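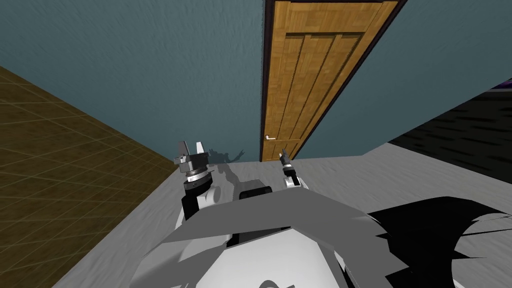
Lanusora Hand Strength Classes
Progress report to the Hanrahan Fund, second period, through May
Prepared by Seo-ah Yook, program lead

Where we are

The spring round is done and it went better than I had let myself hope. We enrolled 48 people with arthritis or stiff, weak hands from across Panus, and 31 of them finished the full course. The fall round lost more than half its people by the midpoint, so this is a big change for us, and I have spent a good part of this report trying to pin down what made the difference.

For anyone at the Fund who is new to our file: the classes are small, they run once a week, and they are led by an occupational therapist. People do gentle warm-up work in a basin of warm water, then putty and towel exercises, then a stretch of practice on everyday jobs like opening jars, doing up buttons and turning keys. Everyone goes home with a sheet of exercises and a pot of putty. There is no charge, and people can bring a spouse or a neighbor along (lots of them do, and the neighbors end up doing the putty too).

Classes

We moved the start time from 9 a.m. to 11 a.m. after the fall feedback, and I wish we had done it from day one. Morning stiffness is the thing our people talk about most, and asking them to be dressed, out the door and squeezing putty by nine was asking a lot. Attendance in the later slot held steady right through the worst of the winter weather.

Conall Brophy took over as lead therapist at the start of the round. He rewrote the putty work so that it builds more slowly, with two easy weeks before anyone moves up to the firmer grade. He also dropped the timed exercises. A few people missed them, especially the more competitive table by the window, and he is thinking about bringing back one timed task as an option.

The button practice was a surprise hit. We had planned one session on it and ended up giving it three. One man in the group had stopped wearing his good shirts altogether and came to the last class in one, cuffs and all, which got a round of applause. 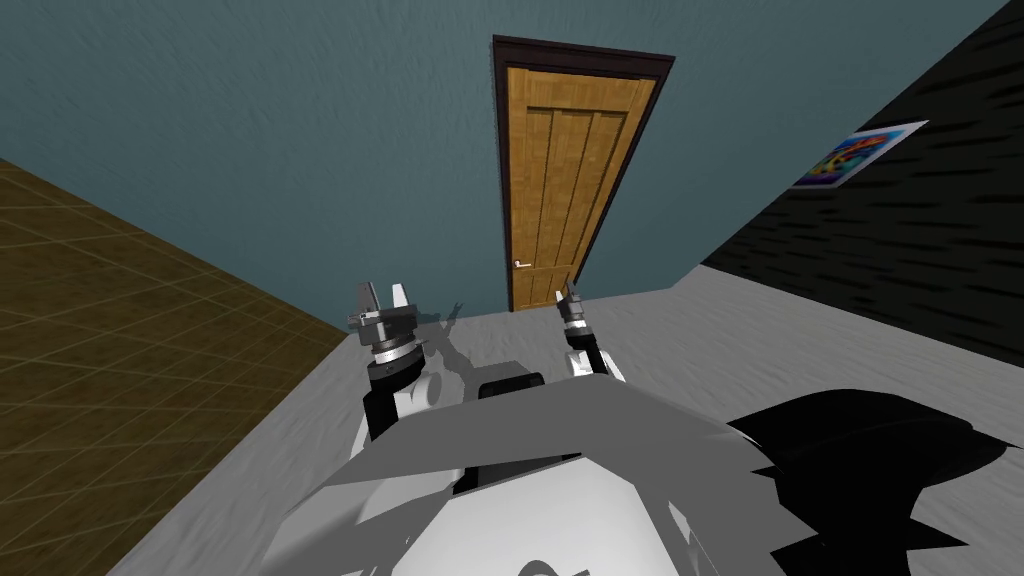
Home practice is where most of the gain happens, and it's the part we see least of. This time we asked people to tie their exercises to things they already do during the day, and the sheets came back much fuller than in the fall. Doors were a popular choice. A small lever handle mounted on a narrow backplate, like the one on this honey-colored door, can be pushed down with the side of the hand or even a forearm, so Conall uses levers for the bad days and saves the gripping practice for the good ones. People wrote "lever day" on their sheets without being asked, and the phrase has stuck.

We also tried a short phone call between classes. The calls were meant to take five minutes and most took fifteen. I would not want to lose them. Several people told us the call was why they came back after missing a week, and it let us catch two cases of new pain early and send both people back to their doctors before they pushed on with the exercises.

Scheduling

We switched to Jornix for bookings and reminders in the middle of the round. The first couple of weeks were bumpy. Reminders went out twice to some people and not at all to others, and one class showed up an hour early on the strength of a message we had sent them. That is fixed. Past that point it has saved me most of an afternoon a week, and I can now see who has missed two classes in a row without going through paper sheets.

One thing I would like to change is the wording of the text reminders, which is stiff and sounds like a dentist's office. A few of our older participants took them for junk and deleted them. We are writing our own for the fall.

What people told us

We ran an exit survey and sat down for longer talks with anyone who was willing. Pain scores moved only a little, and I want to be plain about that. What moved a lot was confidence. People said they were cooking again, writing cards by hand again, and less worried about dropping things in front of others.
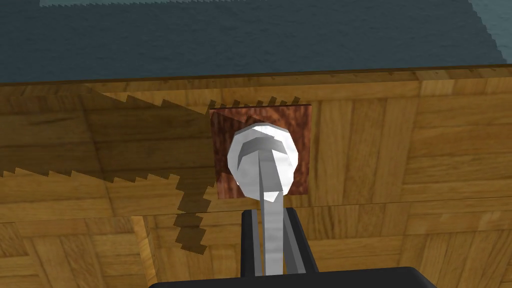 Kitchens came up in nearly every one of those talks. People know exactly which jar, which tap and which drawer gives them trouble, and they had often been working around it for years. Some had moved all their silverware into a jug on the counter. A single round knob in the middle of a drawer, as on this one with the dark square plate behind it, asks for a pinch from the fingertips, and pinch strength is what our people are most short of. We taught a hooked grip with the fingers kept together, plus the old trick of a loop of ribbon around the neck of the knob, and the ribbon got more thank-yous than anything else in the course. We'd like to give kitchens a full session of their own next time.

Those who left early mostly did so for reasons outside the classes: surgery, a move, a sick husband. Four said the class was too long. We now take a proper break halfway, with tea, and I think that will help.

Spending

We have spent $907 less than planned for the period. Nearly all of that is the room, which cost us less once we moved to the later slot. I am asking to carry it forward and put it toward putty in the extra-soft grade, which we ran out of twice, and large-print exercise sheets. Everything else came in on budget. The ledger is attached separately.

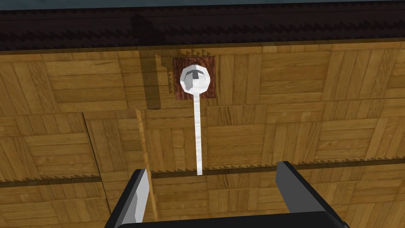
Plans for the fall

We will run two groups side by side, one for newcomers and one for people from this round who want to keep going. Demand for the second group is strong, and I already have a waiting list! Conall will lead both for the first month while we bring in a second therapist.

I would also like to try one class on the east side of Panus, where the bus runs badly and we have had hardly any sign-ups. We are looking at two possible rooms. Both have step-free entry, and one has a sink, so I know which one I'm rooting for.

The next report will include grip measurements from the start and end of the course, taken the same way for both groups. We only started measuring partway through this round, so I have left those numbers out.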